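Sisstead Pauses Bin-Picking Cell After Arm Declines to Let Go

Firm publishes full fault report, including the parts it would have preferred to skip

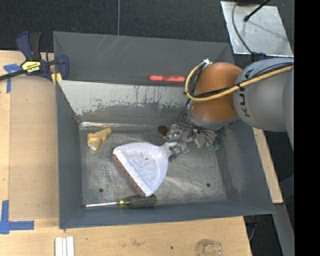 FLOSTHAM, October. Sisstead, which builds software for picking mixed objects out of bins, today released its report on a fault that stopped its Camon test cell for 20 days and cost the company one safety gate latch and a fair amount of pride.

The fault came during an endurance run of 400 picks. For the first 97 the arm behaved well enough that the team had started drafting a different press release. On the next pick it closed its gripper, lifted, moved to the drop point and stayed there, gripper shut, while the control screen reported a successful release. It then went back to the bin for the next object with the last one still in hand.

"The software was very pleased with itself," said Nele Brouwer, head of testing at Sisstead. "It logged 3 more successful picks before anyone pressed stop. By our own numbers, that was the best minute of the afternoon."

Nobody was hurt. The report does not lean on that fact, as the second finding is the more serious one. When an operator opened the safety gate to clear the jam, the arm slowed down but did not stop. A worn latch had kept the gate switch from opening fully, and the controller read the result as a gate that was mostly closed. The operator stepped back and used the emergency stop, which worked.

"Mostly closed is a fine way to describe a kitchen cabinet," said Venkatesh Sundaram, who led the review. "We had tested that gate open and we had tested it shut. We hadn't tested it the way people leave it."

The false release was traced to a position reading that froze when a connector worked loose. The software had been written to trust the last good number it received, and it went on trusting it with real loyalty.

Sisstead has made the following changes to Abella, its control package:

A frozen gripper reading now stops the arm.
A release must be confirmed by a second sensor before the next pick begins.
Any gate signal other than fully closed cuts power to the arm.
The latch has been replaced, and latches are now on the monthly inspection sheet. They were previously on no sheet at all.

Customers running Abella should install the update before their next shift and check gate latches by hand. Sites that can't update right away are asked to keep the arm switched off.

The Camon cell is running again. The endurance test has been restarted from zero, over the mild objections of the sales department.

Press contact: Karine Gauthier, Sisstead, Flostham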